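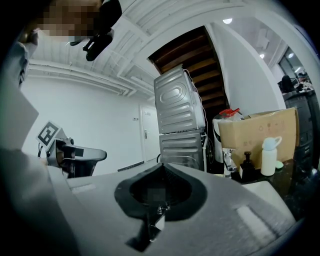 *Gray housing, black opening in the middle.*

# tuvden-recipes

Plain text dump of my family's recipe cards, typed up by me (Ladi Ekpo). Last big update November 29, 2020.

## whats in here

- `cards.csv` - 2,490 rows, one per card
- `notes.csv` - stuff written on the backs, 32 rows so far
- `units.txt` - what "a cup" meant in each kitchen. Read this first!!

Columns: id, title, who, body, box. Box is 1 to 6. Box 4 is mostly soups, plus one knitting pattern, left it in.

## known problems

- Farkas box has no dates at all
- oven temps are F unless the row says C. Mostly.
- "who" is a guess when there's only initials
- dupes. Lots of jollof. Didnt merge them, the amounts differ
- commas inside body are quoted, old Excel chokes on it

## todo

- finish the backs
- Zillano cookies, two versions, ask which one is teh right one
- scans of box 6, maybe February

## use

Cook whatever you like. Fixes welcome, open an issue with the card id and what it should say.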